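カテゴリ:産業用ロボット > 製品評価・論文

4.2 仕分けパッケージの評価条件と観察

本節では、Bosari社が双腕ロボットと学習済み動作モデルを一括で提供する仕分けパッケージ「Gasorach」を取り上げる。同社の製品資料は、小型電装部品について「導入当日から混流仕分けが可能」とうたう。しかし、この表現が前提とする部品の種類、姿勢のばらつき、作業者の介入の有無は資料中に明記されていない。仕様表に載るのは把持可能な寸法と可搬質量のみで、成功率の定義も見当たらない。筆者らが問い合わせたところ、「標準的な条件による」との回答であった。標準的な条件が何を指すかは、最後まで文書で示されなかった。

そこで、Senddaleの試験区画に同製品を設置し、コンベヤ上の押しボタンスイッチを把持して手前の回収箱へ移す課題を設定した。部品はあえて整列させず、キャップの向きも揃えていない。押しボタン以外の電装部品も混在させた。Ristićの評価手順では、部品を互いに離して置くことが求められるが、現場の供給状態とはかけ離れていると判断し、この条件は採用しなかった。供給側の治具を新たに設計すれば成績は上がるであろうが、その費用は本製品の見積りに含まれない。作業の様子を図5に示す。

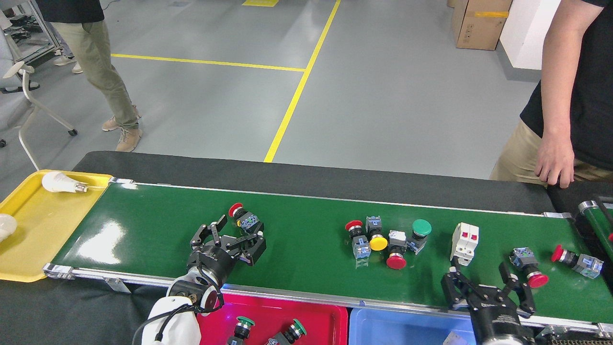 図5 押しボタンの仕分け作業。コンベヤ中央付近に4個の押しボタンが密集し、手前左の赤紫色の回収箱には緑キャップの押しボタンが2個入っている。

図5のような配置では、部品どうしの間隔が指の挿入余裕を左右する。中央の押しボタン群は赤、黄、緑のキャップが近接しており、色の識別だけを見れば容易な部類に入る。問題は把持である。キャップの色が分かっても、接点ブロックの向きが個体ごとに異なれば、指をどこに当てるかは別途推定しなければならない。製品資料の性能例は色の識別結果を大きく扱う一方、密集した部品の取り出しにはほとんど触れていない。識別の精度をもって仕分けの性能とみなす書き方には、注意が必要である。

試行は計163回行った。このうち供給元の技術者が設定値を調整した後の試行は別集計とし、以下の議論には含めない。調整後の値を製品の初期性能として扱えば、購入者が自力で到達できる水準を見誤るおそれがある。なお、調整には約6時間を要したが、この作業が標準の導入費に含まれるのか、保守契約の範囲なのかは、April版の価格表からは読み取れなかった。価格表の脚注には「別途協議」とある。

双腕構成の利点についても、現時点では判断を保留する。両腕が同じコンベヤに届くことは、左右の作業を並行して進められることを直ちには意味しない。中央部では互いの可動域が重なるため、干渉を避ける待機が入れば、単腕機との差は縮まる。供給元は「双腕による高い処理能力」を強調するが、比較対象となる単腕機の機種も動作速度も示していない。同一の部品配置を用いた単腕との比較がない以上、この主張を支持する根拠は得られていないと考える。

また、本評価では床面や照明などの環境条件を変えておらず、他の設置場所で同じ傾向が得られるとは限らない。対象も押しボタンを中心とした電装部品に限られる。黒い筐体や透光性のある部品については、把持点の推定誤りと指の滑りを区別した記録が必要であり、現行のログ形式ではこの区別ができない。供給元にはログ項目の追加を求めている。

次節では、失敗の分類基準と、人が介入した試行の扱いについて述べる。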